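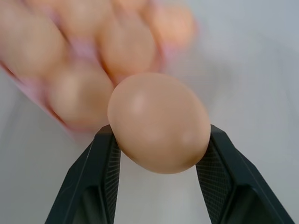

We use cookies to improve your experience. Accept | Manage settings

The owner of the Utholm farm shop has heard the pitch for premium eggs many times, and she still wants to see the paperwork.

"Everybody has a story about happy hens," she says. "I ask how many birds are in the shed and the story gets short."

Her latest doubts concern Trostthorpe, a label that charges two dollars more per carton and promises a "meadow-led" diet. What does that mean? "I asked them. They sent me a leaflet with a meadow on it."

She did try the eggs at home, against her usual supplier's. Five people sat down to five plates of scrambled eggs, and they could not agree on a favorite. She admits it was no kind of science. "But for that money I'd expect one of them to look up from the plate."

I put it to her that customers may be paying for better farming and don't care much about flavor. She shrugs. "Fine. Then show me the farming. A darker yolk can come from what's in the feed."

The shop sold 2,591 cartons last year, most of them the plain kind. She has no plans to stock Trostthorpe before spring, and she is still waiting for a reply to her second letter.

Contact us | © Utholm Food Pages | Back to top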